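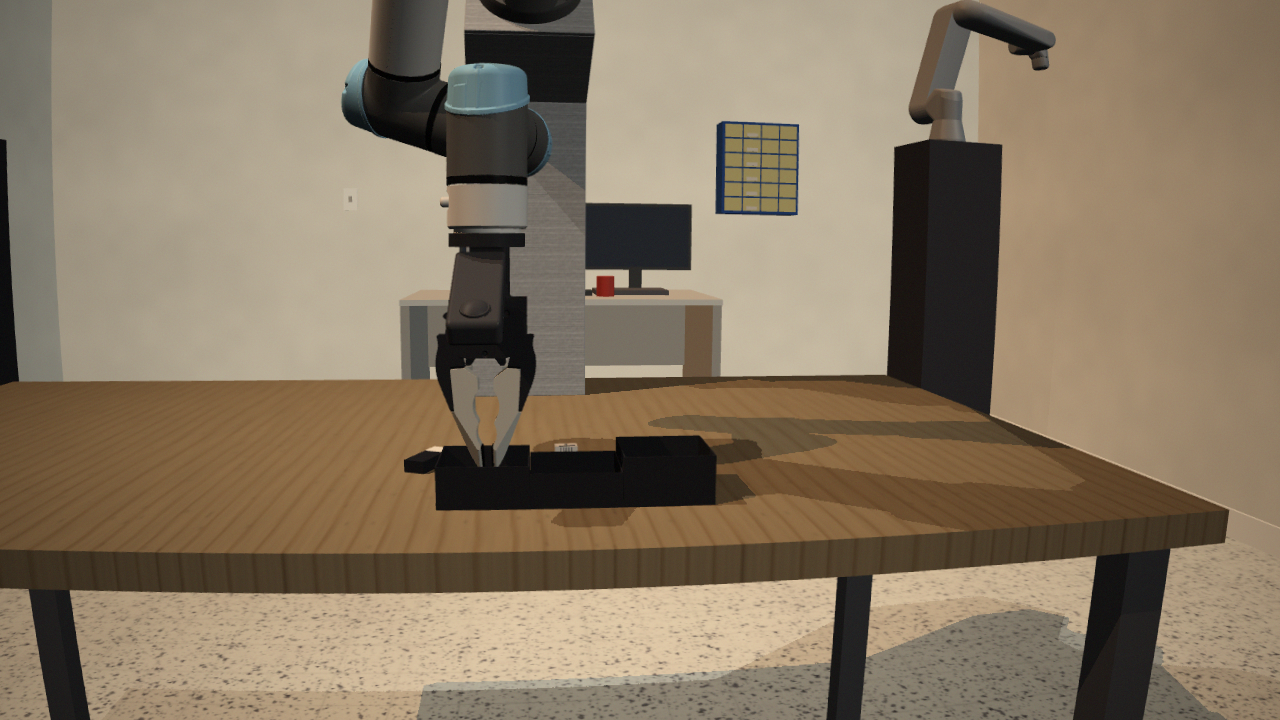
*Wooden table, striped grain, arm over it left of centre.*

I spent most of May on egg tempera, and my notes are finally in order. The panel is birch ply, sized twice and given six coats of gesso, each brushed at right angles to the last. Sanding went up to 2,000 grit. Senga Rutherford, who taught the Brineton course, stops at 400 and says anything smoother sheds the first layer. She may be right – my underpainting lifted in two places near the top.

The medium was one yolk to an equal volume of water, mixed fresh each morning. Yellow ochre and terre verte took it well. Ultramarine needed more yolk and still dried chalky.

Tempera will not blend wet, so tone is built by hatching. I used 12 layers on the sleeve and stopped when the strokes no longer read separately from arm's length. Cross-hatching at a shallow angle gave a cleaner half-tone than hatching square on.

Varnish waits until the autumn. Next panel: same ground, 400 grit, less water.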